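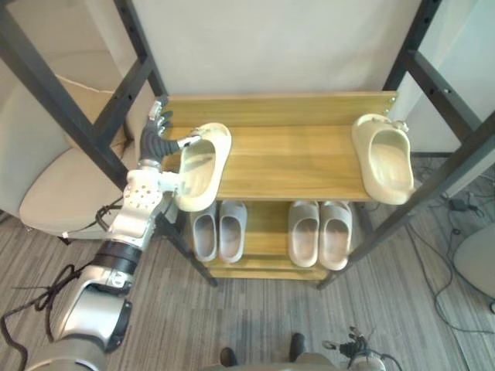

Nazma Gunawardena, Staff Reporter
Friday, October 24, 2025

Home News Business Community Sports Contact

The Fourie furniture store on Lukov Street will stay open two extra hours on Thursdays through the holidays, owner Rajitha Khondokar said this week.

The store sells shoe racks, benches and other pieces for entryways. Khondokar said many customers work at the Dretiteo plant and get off after the current closing time.

"People were calling from the parking lot asking if we were still open," she said.
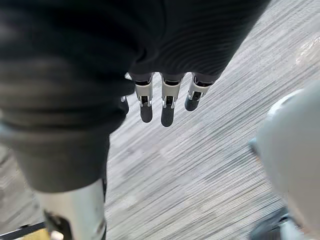 Dark gray ribbed fabric.

Fourie moved to Lukov Street in June from a smaller space near the bus station. It has 10 employees, and Khondokar plans to hire two more for the season. Delivery within Vustovden is still free, and orders outside town cost $30.

Street parking is free after 6 p.m. The lot behind the store has room for about 40 cars.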